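Why Do People See Strange Lights in the Sky?

Have you ever seen a light at night and asked yourself what it was? Many children have, and many grown-ups too. When we do not know what a flying thing is, we call it a UFO. The letters mean Unidentified Flying Object. Unidentified is a long word for "we do not know yet".

In the village of Skallis, a boy saw a bright white light above the hill in May. It stayed there for 20 minutes. He was sure it was a ship from another world. His teacher, Teguh Khoo, looked at a star map with him, and they found the planet Venus in the same place.
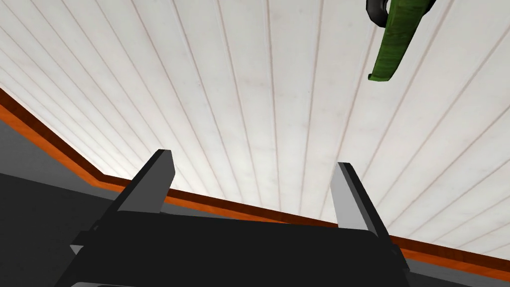

Balloons can also trick our eyes. So can aeroplanes, when they fly straight towards us and seem to stand still.

If you see a strange light, write down the time and where you were standing. Does it blink? Does it move? Then ask an adult to help you check the star map.

Some lights are never explained. It does not mean that aliens sent them, only that we have too few clues.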